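Procuram-se participantes para as oficinas de arrumação e embalagem da Kultholm
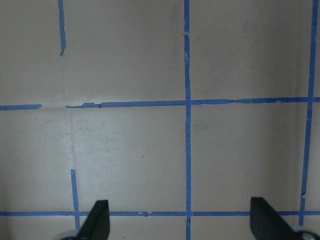 Última alteração desta página: 28 de outubro de 2018, por Corina Gruber

A Kultholm procura pessoas adultas para participar nas suas oficinas de arrumação e embalagem, que começam em abril. Temos 14 lugares. Não é preciso ter experiência, mas é preciso gostar de trabalhar com as mãos e ter paciência para repetir a mesma tarefa mais de uma vez.

O que se faz nas oficinas

Trabalhamos sobre mesas marcadas com fita azul de pintor. A fita forma uma quadrícula, e cada quadrado serve para colocar um objeto ou um grupo pequeno de objetos antes de os guardar na caixa. O participante recebe uma lista, coloca as coisas na mesa segundo a lista, verifica e depois embala. No fim desembala tudo e coloca outra vez nos quadrados, para vermos se alguma coisa ficou esquecida.

A quadrícula é feita à mão. As linhas não são todas direitas, a fita tem bordas rasgadas e há uma linha interrompida, com um espaço sem fita no meio. Para nós isto serve muito bem. Quem gosta de linhas perfeitas terá ocasião de as fazer, porque uma parte da primeira sessão é precisamente medir, cortar e colar a fita numa mesa nova.

Os objetos são coisas de casa: louça, talheres, panos, frascos, material de escritório, alguns brinquedos. Também temos uma coleção de peças de madeira da oficina Otent, que são difíceis de embalar por causa das formas. Os objetos frágeis ficam para as últimas sessões.

Quem pode participar

Pedimos que o participante:

- tenha mais de dezoito anos;
- possa estar de pé ou sentado a uma mesa durante 2 horas, com uma pausa no meio;
- compreenda instruções escritas em português simples;
- possa vir a, pelo menos, 5 sessões.

Pessoas canhotas são muito bem-vindas. No último grupo tivemos só uma, e ela mostrou-nos que as caixas estavam todas do lado errado da mesa. Se usa óculos para ler, traga-os, por favor, pois as listas são impressas em letra pequena.

O que oferecemos

Cada participante que completa as sessões recebe 300 euros, pagos por transferência depois da última sessão. Quem faltar a alguma sessão com aviso pode combinar outra data com Etornam Nartey, que organiza os horários. Há café, chá e água. O almoço não está incluído, mas existe uma pequena cozinha com frigorífico que pode ser usada por todos.

As luvas de algodão e o avental são fornecidos por nós. Pedimos roupa confortável e sem mangas muito largas. Anéis e pulseiras grandes devem ficar em casa ou no cacifo.

Onde e com quem

As oficinas têm lugar na sala Kekana, no rés do chão do edifício Prollenen. A entrada faz-se pelo pátio e não tem degraus. Knut Hellwig e Comfort Appiah acompanham as sessões e estão sempre presentes para responder a dúvidas. Nenhum dos dois vai avaliar a rapidez de ninguém. Interessa-nos saber em que ordem as pessoas preferem arrumar e onde hesitam.

Como se inscrever

Envie uma mensagem curta a Ekua Adjei com o seu nome, a sua idade, os períodos do dia em que pode vir (manhã ou tarde) e uma frase sobre a última coisa que embalou, mesmo que seja só uma mala de viagem. Não é necessário enviar currículo. Respondemos a todas as mensagens, também quando já não houver lugar, e nesse caso perguntamos se deseja ficar na lista de espera.

Antes da primeira sessão há uma visita curta à sala, sem compromisso. Pode trazer uma pessoa consigo.

Contacto: Ekua Adjei, Kultholm, edifício Prollenen, sala Kekana | © Kultholm | Voltar ao topo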